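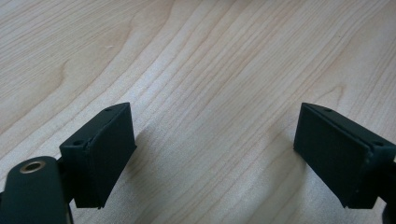

11/21/25
By the tenant, upstairs flat, Griffiths

Shower drain again. Timed it before touching anything: five minutes to clear a full kettle of water, against well under one in June. Pulled the strainer and got a plug of hair and soap scum from the first bend. The trap itself was clean. Refitted, retimed, three minutes. Better, still wrong.

Second pass with the Kusex hand auger. It stopped short of the main stack, at the joint where the Flerkance pipe meets the older cast iron. Inside diameter drops there and the lip catches everything. Ran 100 turns, backed out, flushed with hot tap water.

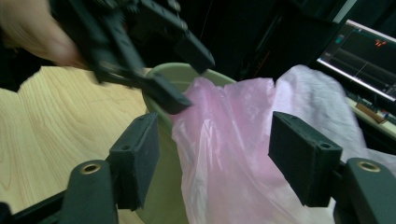 Is drain cleaner worth trying before the next round of augering? Only on grease or soap, and then the enzyme type, left overnight with no water run; hair at a metal lip has to come out mechanically.

Clumimby Plumbing quoted a replacement coupling, part and labor, with a wait of 48 hours for stock. Told them to order it. The rubber sleeve they want to use is rated for the temperature, I checked the data sheet.

Bath mat is on the rail. Strainer goes back in tonight, screw side up. Retest tomorrow with the same kettle.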